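**Planner keeps picking silly arm poses in the kitchen sim, where do I even start?**

**wakton_lad**

Right, so I've been bashing my head on this for the best part of a fortnight and I'd love some fresh eyes. I'm running a mobile-ish manipulation setup in simulation (single arm, rendered kitchen, brick walls, plank floor, the lot). The tasks are all fetch and carry sort of stuff: hold a thing, go to the fridge, get hold of the handle.

The task layer is fine. What's driving me up the wall is the motion planner underneath it. I ask for a gripper pose, it samples IK solutions, takes the first collision-free one and off we go. Half the time the elbow ends up somewhere daft and the wrist camera or the scene camera gets a lovely view of white plastic and not much else. Then my perception node loses the held object, decides the grasp has failed and triggers a re-grasp. Over and over.

I did a batch of 342 runs last night and 51 ended in that re-grasp loop. I'm using Radska for the planning bits (the stock sampler, nothing clever) and a homemade tracker on top. Some renders from the sim so you can see what I'm dealing with:

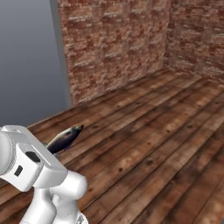
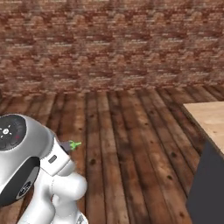
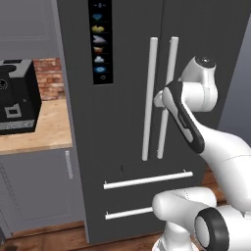

My first thought was to stick a visibility cost on the planner, so any IK solution that puts a link between the camera and the held object gets marked down. Has anybody done this without the planning time going through the roof? I've got a budget of 3 seconds per plan and I'm already using most of it.

---

**ostap_symonenko**

Before you touch the planner, why does losing sight of the object mean the grasp has failed? Those are two separate questions and you've wired them together. With the fish the tail end is hidden behind the arm's own housing, fair enough, but the front of it is plain as day. A tracker that gives up at that point is too jumpy.

Check the gripper width. If the fingers stopped before fully closed, and they haven't moved since, you're holding something. Only ask the camera if the width changes.

---

**wakton_lad**

I do look at the width! But only at the moment of closing, not afterwards. Hmm. That might be a bit of a facepalm.

The other trouble is small stuff. The green thing in the second one is tiny next to the gripper and my mask comes out at a handful of pixels, so the tracker confidence is rubbish even when it's not blocked by anything.

---

**Sajib Siriwardena**

I'm going to disagree with Ostap a bit. Finger width is great in sim where you get a clean number back. The minute you go to hardware you've got backlash and squishy pads, and a thin object looks the same as no object. We had this at Bullau and ended up needing vision as well. I wouldn't throw the visibility cost out.

What I would do is stop computing it for every sample. Let the sampler give you its collision-free candidates, keep the best 7 by joint distance, then do the ray check on those only. A few rays per candidate from the camera to points on the object mesh. It's cheap as chips compared with the collision checking you're already paying for.

---

**ostap_symonenko**

> a thin object looks the same as no object

Then set the threshold per object, you know what you picked up. I'm not saying never use vision, I'm saying don't let one flaky signal trigger a whole re-grasp. And he's in sim, he said so in the first line!

---

**Sajib Siriwardena**

He's in sim *now*. People always say they'll sort it out later and then they've got 40 behaviours built on top of a signal that doesn't exist on the real arm. But yes, agreed on the re-grasp. Make it need two signals.

---

**mags_in_the_shed**

Can I be annoying and ask about the fridge one? You've got the forearm swung right down low with the elbow out in front of the bottom drawer. Fine for reaching the door handle, but have you planned the pull from there, or only the reach? French door swings towards you, so the handle travels on an arc, and if you pick the arm pose for the reach alone you can easily run out of joint range partway round or clout your own elbow with the door.

I'd bet some of your failures are that and they're getting logged as something else.

---

**wakton_lad**

Ooh. No, I plan the reach, close the gripper, then plan the pull as a separate query from wherever I've ended up. So the first plan has no idea the second one is coming. I'll go back through the logs and see how many of the failures are on the door jobs.

---

**mags_in_the_shed**

Yeah, that'll bite you. Sample a few points along the handle arc, solve IK for all of them, and only accept a starting pose if you can chain through to the last one without a big jump in the joints. There's a helper for it in Sarkar if you don't fancy writing your own, though the docs are grim and the default step is far too coarse for a door.

---

**Sajib Siriwardena**

Seconding the arc thing. Also, seed the IK from the previous solution, not from home. Loads of people miss that and then wonder why the arm flips over between waypoints.

---

**wakton_lad**

OK, evening's work done, so here's where I've got to (3rd February, for anyone finding this later and wondering how old it is).

- Width is now watched the whole time the gripper's closed, with a threshold per object.
- Re-grasp needs the width to change AND the tracker to be lost. Either one on its own only logs a warning.
- Ray check on the shortlist, as Sajib said. Planning time has barely budged, which I did not expect!

The visibility bit still isn't perfect. For the scene camera it's much nicer, but the weighting is a guess and if I crank it up the arm starts taking long swoopy detours to stay out of the way. I've got it quite low for now. Door arc isn't in yet. I had a quick go with the Sarkar helper and mags is right about the docs, I can't even tell which frame it wants the hinge axis in.

---

**mags_in_the_shed**

World frame, with the axis pointing up. If your door opens into the cabinet you've got the sign wrong, flip it.

---

**ostap_symonenko**

Run the same 342 again with the same seeds before you change anything else, please. Otherwise you won't know which of the three fixes did the work.

---

**wakton_lad**

Yes yes, setting it going now. I'll leave the weighting alone till that's finished and post the numbers with the door jobs split out.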